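Speaker Notes
Small Collections, Shared Shelves: Deposit Libraries in Rural Districts
Farnville Library Cooperative, Spring Meeting
May 18, 2018

Opening

Good morning, and thank you to the Cooperative for the invitation. I will speak on behalf of the Hunness District Library and will leave time for questions at the end.

Our subject is the deposit collection: a small set of books placed in a building that is not a library, such as a clinic, a town hall or a laundromat. Hunness now supports 41 of these sites. When the program began, it supported eight.

[Pause. Ask how many in the room already run deposits.]

Selection

Each site receives a starting set chosen by district staff. We asked local hosts what their visitors read, and the answers differed widely from town to town. The Lindevora clinic asked for cookbooks and large print. The Yousafzai Community Center asked for picture books in two languages, and later for citizenship guides.

We do not place reference works or new bestsellers. Both are in heavy demand at the main branch, and the waiting lists there come first.

Size of the display

Hosts often request more books than their space can hold. Our written guidance recommends starting small and facing the covers outward where the furniture allows. A tabletop rack is enough for many counters and can be moved when the counter is needed for other business.
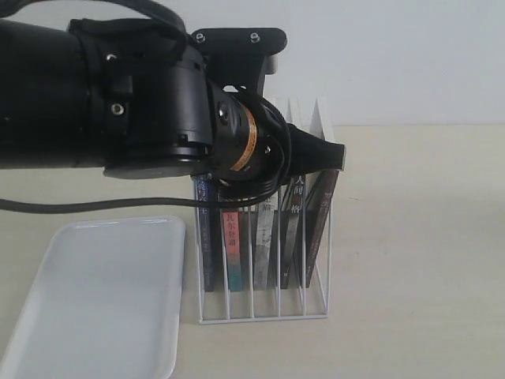
Slide 4. White wire book rack with five books.

Refer to the handout for the host agreement. Section 2 covers placement, and it asks that books be kept away from heaters, windows and outside doors.

Circulation and loss

Deposit books are lent on trust. There is no card and no due date. In the last full year, 63 books were not returned across all sites — a figure our board reviewed in November and accepted as a cost of the service. Damaged books are withdrawn at the next exchange.

[If asked about barcodes: we tag each book to its site, but we do not track readers.]

Exchange schedule

Sets are exchanged every two months. The van route follows the existing branch delivery wherever possible. Snow closed the Lindevora road twice last winter, and that site kept its set for a second term.

Questions

Invite questions on funding first. Spare copies of the host agreement are on the table by the door.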